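Gitgate Ski & Trail Supply
Home > Team and Club > Boot Care > Dryers

Letar Drirora Boot and Glove Dryer
Item: Drirora, floor model
$267.00
In stock, ships from our Mathur warehouse

Quantity
Add to Cart
Add to Wish List

If you have ever pulled on a ski boot in the morning that was still damp from the afternoon before, you already know most of what we are going to say on this page, and you may go ahead and scroll down to the specs with our blessing. For everyone else, pull up a chair. We have sold boot dryers at Gitgate for a good long while now, to racing families and ski patrols and people who only get up to the hill a handful of times a winter, and the Letar Drirora is the one we keep coming back to.

It is a floor-standing dryer that moves gently warmed air up through a set of upright tubes. You set a boot over each tube, turn the dial, and go eat supper. By bedtime the liners are usually ready to wear again, and on a really sloppy spring day you might leave them until morning. There is no app and there are no lights to learn. It has one dial with a timer on it (this makes a lot of parents very happy!) and a switch for heat or no heat.

What it holds

The Drirora has 14 tubes, so that is a family's worth of boots with room left over for gloves, or a small training group's boots if everyone is willing to put their gloves somewhere else. The tubes are all the same diameter and they lift out, and you can swap any of them for the short glove tubes that come in the box. Junior boots fit fine on the regular ones. Very small boots, the kind the littlest kids wear, do better on the short tubes, where they don't wobble.

Tall race boots with a narrow throat are the ones people write to us about most. Yes, they fit. Open the buckles all the way, loosen the power strap, and pull the tongue forward before you set the boot down. If the liner is brand new and very snug you may have to coax it a little the first few times. Cross-country boots, snowboard boots, and hiking boots all go on without any fuss, and we know of more than one household that keeps theirs running straight through mud season and into May for soccer cleats and garden boots.

About the heat

People worry about heat and liners, and they are right to. A boot left in front of a woodstove can come back a slightly different shape than it went in, and a custom-molded liner is an expensive thing to cook. The Drirora keeps its air on the mild side, warm to the hand, nothing like a hair dryer. If you have a freshly molded liner and would like to be extra careful, flip the switch to no heat and let the fan do all the work. It takes longer, naturally, but it does get there, and it is how we dry our own race boots in the shop.

We would also ask you, kindly, to take out any heated insoles or battery packs before you put your boots on the dryer. Check what the maker of those says about storing and charging them, and go by that.

Where to put it

The base wants a flat floor and a bit of air on every side. A mudroom, a laundry room, a corner of the garage that stays above freezing, or a spare bedroom in a rental condo are all good spots. The cord is 9 feet long, which gets you to an outlet in most rooms without having to drag out an extension cord (please don't use one with this dryer, as the manual will also tell you). The fan makes a soft, steady sort of hum. Some of our customers say it helps the kids fall asleep. Others close the door on it, and we won't argue with either camp.

There is a drip tray under the whole thing that slides out from the front. Empty it when you think of it, and knock the worst of the snow off your boots outside first, or you will be thinking of it quite often.

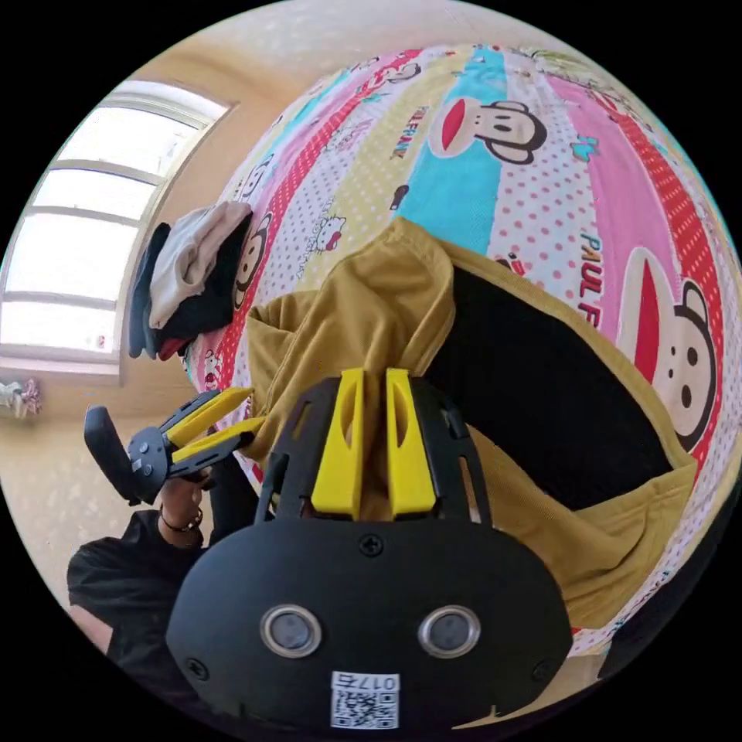
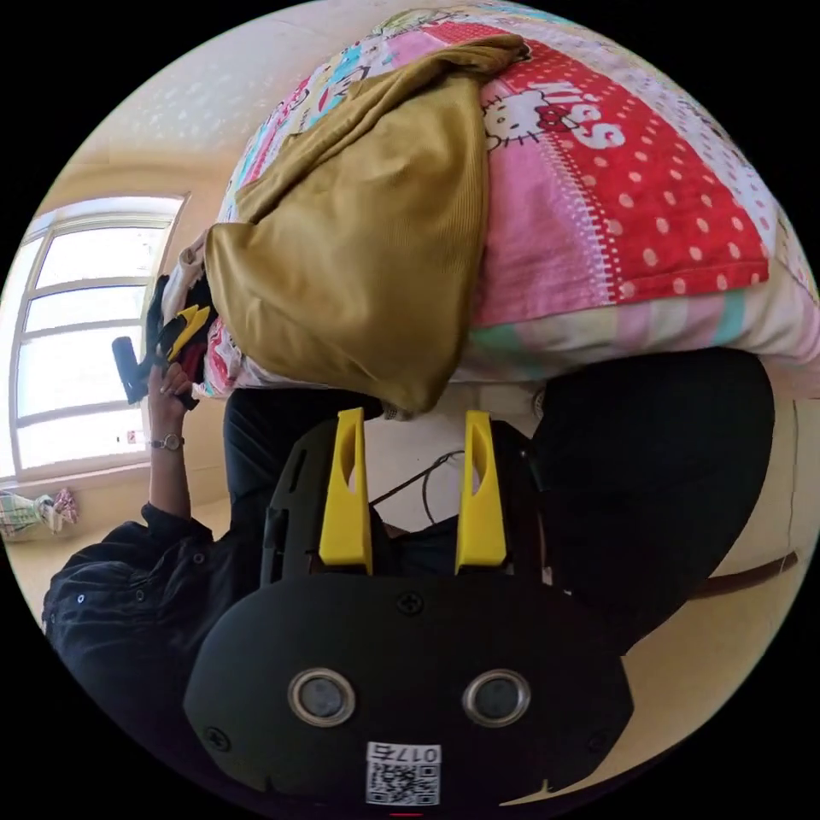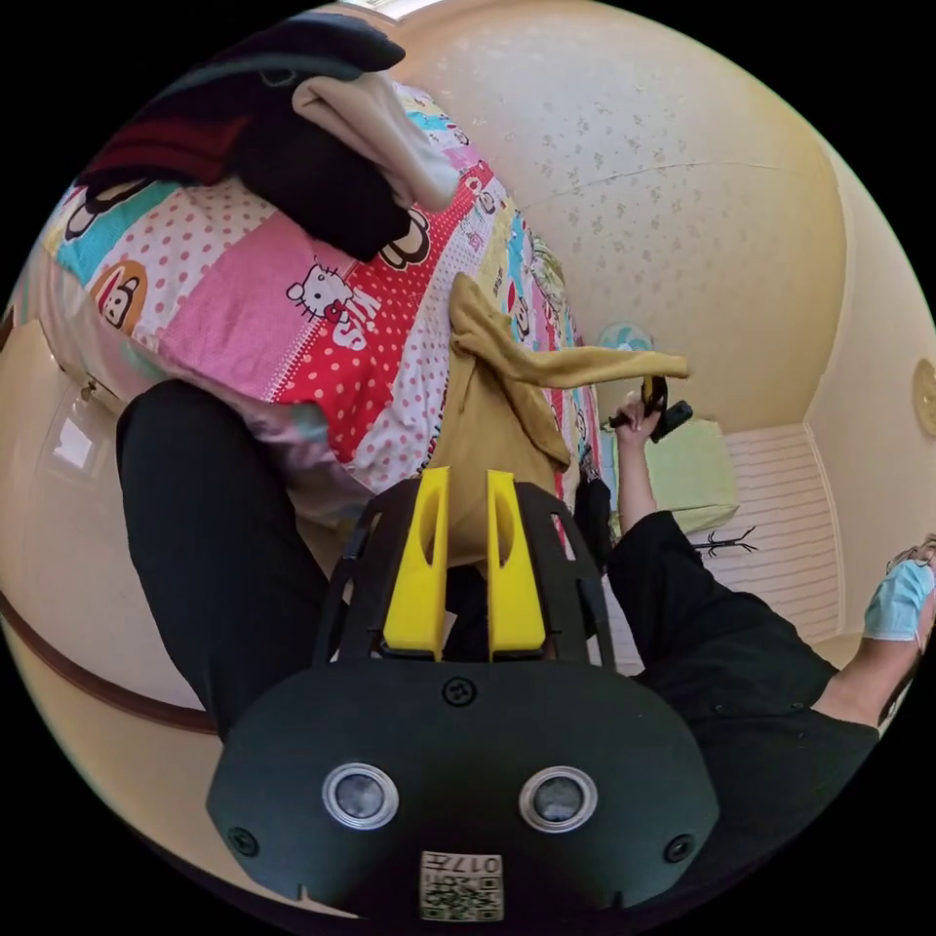

First photo: mustard-yellow hooded layer on the bed. Second and third photos: patchwork quilt.

Gloves, mittens, and hats

The short tubes have little side vents so that air gets out into the fingers. Slide the glove on cuff first, all the way down, and try to poke the liner fingers back where they belong before you do, because a glove that dries inside out is a nuisance for everybody on the first chair. Leather palms do well on the no-heat setting. Treat them with a little conditioner a few times each season and they will stay soft. Hats and neck warmers can be draped over an empty tube, and though Letar doesn't say so on the box, a pair of shin guard sleeves dries beautifully that way too.

Taking it on the road

For the families who spend their weekends driving from one race to the next, the Drirora comes apart. The tubes lift off and nest in the tray, the tray clips under the base, and the whole package rides in the back of the car next to the tuning box. Put the tubes in a pillowcase if you don't want them rattling all the way up the pass. Reassembly takes no tools, and a tired teenager can do it, we have seen it done.

If you are buying for a team room, have a word with us before you order. Several dryers on a single circuit can be more than an older building likes, and we would sooner help you plan it out than have you resetting breakers while a roomful of wet boots sits there getting no drier.

Cleaning and care

Unplug it first. Wipe the base down with a damp cloth, wash the tubes and tray in the sink with dish soap, and let them dry before you put everything back together. The intake filter on the back pops out and can be rinsed under the tap. Do that every so often through the season, more if you have a dog. Ours tends to fill up with fur, and the airflow drops off gradually enough that you don't notice until you rinse it and everything perks up again.

Store it somewhere dry over the summer, with nothing heavy on top.

In the box

Dryer base with fan, dial timer, and heat switch
Full set of upright boot tubes
Short glove tubes
Slide-out drip tray
Washable intake filter
Printed manual

Specifications

Tubes: 14
Cord length: 9 feet
Timer: mechanical dial
Settings: heat, no heat
Assembly: push-fit, no tools
Warranty: 2 years, base and fan

Questions we get a lot

Can I leave it on overnight? The dial shuts the dryer off when it reaches zero, so set it before bed and it will stop by itself. Keep it clear of curtains and bedding, as you would with anything that makes heat.

Will it get rid of the smell? It helps a good deal, mostly by not letting the damp sit there in the first place. A liner that already smells should be taken out and washed by hand, then dried on the no-heat setting.

Do you sell spare tubes? We do, singly or in pairs, and spare filters as well. Look under Boot Care, or call and we will find the right one for you.

Shipping and returns

Orders placed before noon usually leave Mathur the same day. If the dryer is not right for your family, send it back clean and dry in its original carton and we will refund the purchase price. Club and team orders can be picked up at the Gitgate counter if you let us know ahead of time, and we will gladly help carry them out to the van.

Customers also looked at: Letar glove tubes, Letar replacement filter, boot bags, buckle repair kits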